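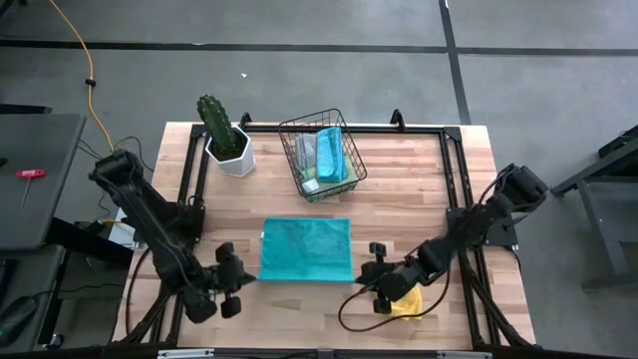

How do you fold towels so they fit in a small wire basket?
Fold them in thirds lengthwise, then in thirds again, and stand them on edge with the fold facing up.

Folding towels for a basket – 47 replies, showing the latest

sabbagh_rd
Posted 9/16/25
That was the short version from the first page, and it works for me with regular kitchen towels. My problem is the thicker ones. I bought a set from Plulleo in July and they have a fuzzy texture that makes them spring open after the second fold. The basket is the small Varow one. Has anyone found a fold that holds?

mbarbier
Lay the towel completely flat first and smooth it from the middle out. With a fuzzy towel any wrinkle on the first fold gets twice as thick on the second. I go in half, then in thirds, and skip the last fold. It sits a little higher than the rim but it stays shut.
– Monique Barbier

drawerperson
Disagree on the halves. Thirds hold better because the loose edge ends up inside. If you fold in half you always have two open edges on one side, and those are what catch when you pull the next towel out.

Also, the surface matters more than people think. I used to fold on the bed and everything came out crooked. Now I do it on a bare wood surface and the edges line up.
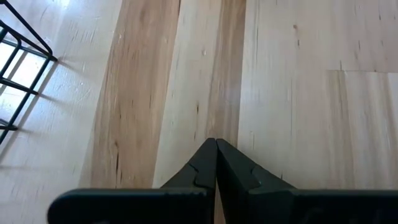 Bare wood planks, pale with one darker band

kestrel22
I like that wood. Is it sealed? Unfinished wood will snag a looped towel.

drawerperson
Oil only, two coats. No snags so far, but I sand the knots if I feel anything rough.

mbarbier
In half works fine if you put the open side down in the basket. I have done it that way for years. I do agree about the flat surface.

sabbagh_rd
Tried both. Thirds was tidier, halves was faster. With thirds I could fit one less towel, so I don't know if that counts as a win.

kestrel22
Why do they have to stand up at all? Small cloths can be filed like that, but I would take the bath-weight ones out of the basket and roll them. A wire basket leaves grid marks on anything packed tight. I keep only the cleaning cloths in mine.

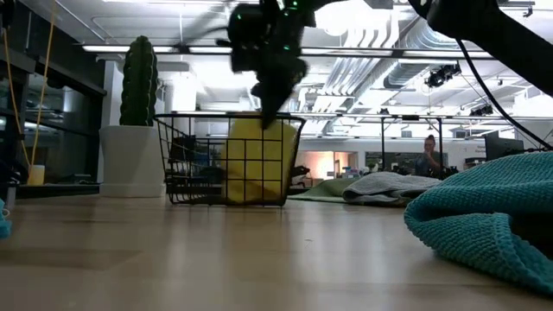 Yellow in the basket, teal towel still to fold

sabbagh_rd
Grid marks don't bother me, they shake out. Rolling takes up too much shelf. Mine is only as deep as the basket.

drawerperson
Then line the basket with a cloth you don't use much. It stops the marks and also keeps corners from poking through the wires. I use an old Drivano dish cloth cut down to size.

kestrel22
A liner takes up room too, and she is already short one towel. I would fold fewer and keep the rest in a drawer.

mbarbier
Agree with kestrel22 on that part. Leave enough space to get your fingers in on one side.

sabbagh_rd
OK, thirds for the thick ones, no liner for now. The extra towel can go on the hook by the sink.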